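Derholm Cabin Bag: My Notes After a Winter of Flying
by Pramila Grewal

I fly to see my sister more than I fly for anything else, and for years I did it with a hand-me-down duffel that dug into my shoulder from curb to gate. So when the airline charged me $43 to check it in December (the zipper had given up and it bulged like a loaf of bread), I went home and ordered the Derholm that same night.

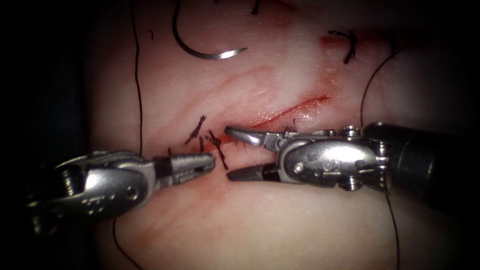
Packing it

It opens flat like a book, and I love that! Four days of clothes go in one side, shoes and my toiletries in the other, and there's a mesh pocket I've filled with chargers and, I'm sorry to say, a lot of old boarding passes. The straps are a bit short if you pack bulky sweaters, as I do. 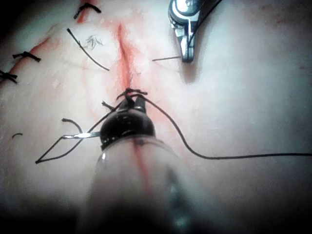 At the airport

The wheels are quiet on tile and miserable on carpet, where the bag drifts left like a bad shopping cart. It slid into the sizer at the gate with a little push, and a very kind agent didn't make me take my coat out of the front pocket. Overhead, it goes in wheels first on the bigger planes. On the small commuter hop they took it from me at the door, same as everyone's.

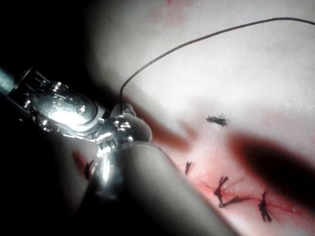 Price and customer service

I paid $193, more than I'd planned. When the handle started sticking I called the company, waited around 30 minutes, and got Geetha, who was lovely and mailed a new one free. I put it in myself with a screwdriver at the kitchen table. Four stars from me, and I'd buy it again in the green.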